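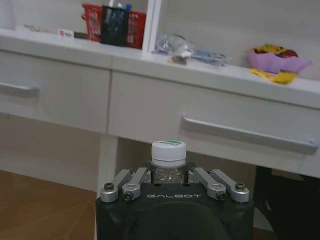 Sorkudmont, December

Open day at the robot lab. I came in doubting and I'm still mostly doubting, but the coffee is fine. Short thread.

1/ First up, a water bottle between the fingers, next to a desk with flowers on it. Güven Bayram, who runs the tour, told us the arm has 3,000 practice grabs behind it. Fine. How many of those were bottles? He said he'd have to check.

2/ Same kind of job at the bookshelf. Gripper open, bottle on the shelf, tea label facing us. A woman near me asked what happens if you swap in a glass. "We're working on glass." OK. 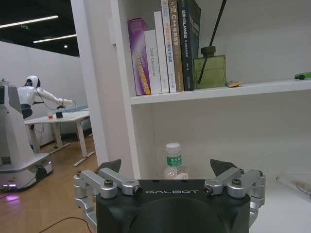

3/ The numbers

The flyer says 100 percent on "household items." Small print: 23 items, all picked by the lab. I'd ace that test too.

4/ Toy car next. I'll give them this one, it's a small thing to hold and the fingers are big flat plates. 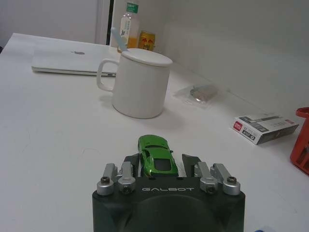
Green car in the grip, lidded mug behind it.

5/ Asked Gönül Saraç if I could put my keys down for it to try. Not today, insurance. She was nice about it and wrote down my email.

6/ Last stop, the messy desk. Laptop open, mug, basket, the usual junk. Much closer to my house. We got 15 minutes here and I wanted an hour.
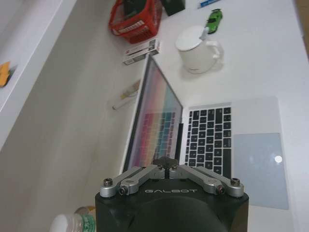 The desk stop. Green car at the far end, past the mug.

7/ Would I buy one? No. Would I come back when they let visitors bring their own stuff? Yes, and I'm bringing the keys.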